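From: Sharada Chacko
To: Handling and Automation Users' List
Subject: Re: Honik picking service, trial terms and suitability

Dear colleagues,

I write in reply to the enquiry from Mr Kulkarni, which is quoted in part below for those who joined the list after April.

Kumaresan Kulkarni wrote:
> Our stores department at Prisbridge has been offered the Honik
> picking service on a trial basis. The supplier, Benden, would
> provide the arm, the gripper, the software and remote support
> under a single monthly charge. Before we reply, I should be
> grateful to hear from any member who has taken the trial.
> In particular:
> - how does it manage with mixed goods in one bin?
> - what is excluded from the charge?
> - is the notice period open to discussion?

The Iyengar site accepted the same offer and has now completed nine weeks of it. Ms Meenakshi Bangera supervised the work and has agreed that I may share our findings with the list.

On mixed goods, the service has met our needs in part. We set a test list of 64 articles, chosen to differ in shape, weight and surface. Round and firm articles gave little trouble. Clear plastic bottles were missed more often than anything else, and soft pouches were sometimes lifted by a fold and dropped before they reached the tray. Benden issued two software updates during the trial. The second improved the results with bottles, though not to the level stated in the offer.

On charges, members should read the schedule with care. The monthly sum covers remote support in office hours only. Visits to site are charged separately, as are replacement gripper parts. We required five visits, three of which Benden agreed to waive after a letter from Mr Mohandas Chettiar of our purchasing office.

The notice period was open to discussion in our case, and we were able to reduce it. I would advise Mr Kulkarni to raise the point before signature — the terms are fixed once the equipment has been delivered.

Staff training was delivered by Ms Brisa Zamudio of Benden and was of a good standard. Our operators were able to restart the cell after a stop without calling for help. The printed manual is less satisfactory, and the section on clearing a jammed gripper should be rewritten.

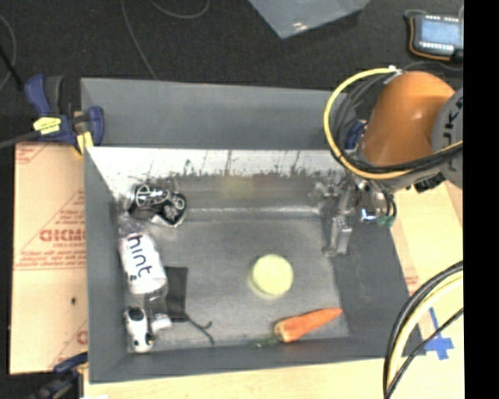 Mixed bin with ball, carrot and bottle; arm at right.

It is our present intention to continue for a further term, limited to firm goods, and to ask for a lower charge on that basis. Members wishing to see the full test list, or the results for a particular class of article, may apply to me directly. Questions about the contract should be addressed to Mr Chettiar.

Yours faithfully,

Sharada Chacko
Stores and Handling, Iyengar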